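Lists Archive Search Thread Next Previous

From: Jurgita Petrauskas
To: Ilholm Ferry History list
Subject: Re: Passenger ledgers - spelling of landing names

Rhiannon Dafis wrote:

> I have finished typing up the second ledger and have a question before I
> start the third. The pursers spell the north landing three different ways,
> sometimes on one page. Do we keep what is written or use the modern name?
> Also, what do we do with the tolls? They are entered in one column until
> page 301 and then split in two, and I can't tell if the second column is
> freight or livestock.
>
> Aurelia says the Stindel landing had its own book for animals, so it may
> be neither.

Rhiannon,

Thank you for getting through the second one so quickly. Ro-un and I went over your questions last night and this is where we ended up.

1. Spelling. Type what is written. Put the modern name in the column next to it, which is already in the spreadsheet as "Landing (std)". Anyone searching will use the modern name, and anyone working on the pursers will want the original. If you can't read it, put a question mark and move on.

2. Passenger names. The same rule, except that we don't have a modern form to put beside them. Leave that column blank. Yuzuki is keeping a separate sheet of people who show up in more than one ledger and she will match them later.

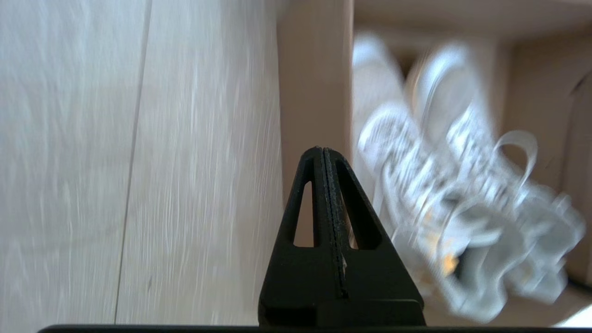

3. Tolls. The split on page 301 is freight. I checked it against the Urnard harbor accounts for the same spring and the totals agree for every week but one. The odd week is the one when the boat was laid up with a cracked rudder post, so the purser may have written it up afterward from memory. Aurelia is right that Stindel kept a livestock book. It was listed in the 1950s inventory and I have not found it since.

4. Crossings with no passengers. Please do enter these. I skipped them in the first ledger and now regret it, as Ro-un wants to work out how often the boat ran in winter. I will go back and add mine.

On progress: the first two ledgers come to 3,000 lines between them. The third is thinner, and I would guess it stops near 2,000, but the last section is in pencil and slow to read. There are 8 ledgers in all. The Iordache family still has the last one and they are happy for us to copy it at their house, one afternoon at a time.
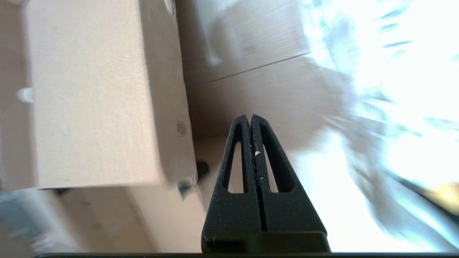

Tabletop, beige box

One more thing. The shared folder has two copies of the spreadsheet again. The one to use ends in "-list". I have not deleted the other because Yuzuki has notes in it that I would like her to move first - please don't type anything new there.

If anybody knows a Stindel household that might have kept papers from the landing office, write to me off the list.

Jurgita

Last updated: February 7, 2018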